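Bernedham Community Help – Workplace and Equipment Safety

Which written rules should apply to a two-arm station that ties ribbon on soft goods?

Posted by Pullberg Packing Office
November 21, 2020

Our office is responsible for a small packing room in which a two-arm robot gathers sheets of thin material and ties them with ribbon. One arm holds the bundle while the other handles the ribbon. The arms are of the type sold for work near people, and they move slowly. The station has been in regular use since August.

We have been asked by our insurer to provide a written set of operating rules before the end of the year. At present we have only the manual supplied with the arms and a single page posted on the wall. The page states that staff must keep their hands off the table while the arms are moving and must press the stop button before removing a bundle. It does not address loose ribbon, recorded practice runs, or the question of who may change the grip settings.

We would be grateful for guidance on three matters. Is a separate risk assessment required when the arms were sold as safe for shared spaces? Should the two arms be treated as one machine or as two? How should ribbon and other trailing material be covered in the rules?

Mirsad Karagiannis

A separate assessment is necessary. The description under which an arm is sold applies to the arm alone. The assessment must cover the complete application, meaning the arms, the fingers fitted to them, the material being handled, the table, and the persons who stand near it. ISO 10218 and the technical specification ISO/TS 15066 are the usual starting points, and your national workplace authority may have further requirements. I would advise reading them in full before writing any rules of your own.

On the second matter, two arms that share a work area should be assessed together. A stop command given to one must stop both. This should be tested with each arm in motion and again with both in motion, and the result should be entered in the station log. Pinch points exist between the fingers of each gripper, but also between one gripper and the other, and between either gripper and the table. The last two are frequently left out of assessments because each arm was examined separately.
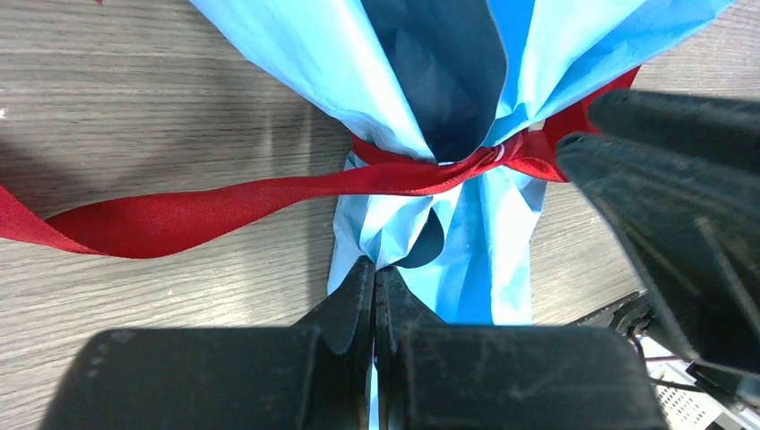
The grip settings deserve their own section. Thin, glossy material slips easily, and operators are often tempted to raise the grip force after a failed tie. In the rules I prepared for the workshop at Bondstead, only two named persons may change force or speed, and any change is followed by a new force check and a signed entry. Operators may pause, stop and restart a cycle. They may not edit it.

As for ribbon, the following wording has served us well and may be copied freely:

Ribbon shall be cut to length before the cycle begins. No ribbon shall be fed from a spool that is within reach of a moving arm.

Loose ends shall be laid flat on the table and shall not hang over the edge.

No person shall hold, straighten or pull a ribbon while either arm is enabled. A ribbon wound around a finger or wrist can draw the hand toward the grippers.

If ribbon becomes caught in a gripper or joint, the operator shall stop both arms, confirm that they are at rest, and only then free the material by hand.

Cables near the work area should be fastened and inspected at the start of each shift. Our own inspection sheet has 17 lines and takes about 40 minutes when done with proper care – the time should be scheduled, or the sheet will be signed without the inspection.

Kiều

I agree with most of the above. I would add that practice runs need the same rules as production runs. We recorded 781 ties before our station was approved for daily use, and 68 of them were stopped by the operator. The reason for each stop was written down, and the list was more useful to our assessor than the manual was.

Please also keep the page on the wall. A long document in a binder does not help the person standing at the table.

Bondstead Stores

We just use the manual and have had no trouble. The insurer may accept a letter from the supplier. It would be worth calling them first.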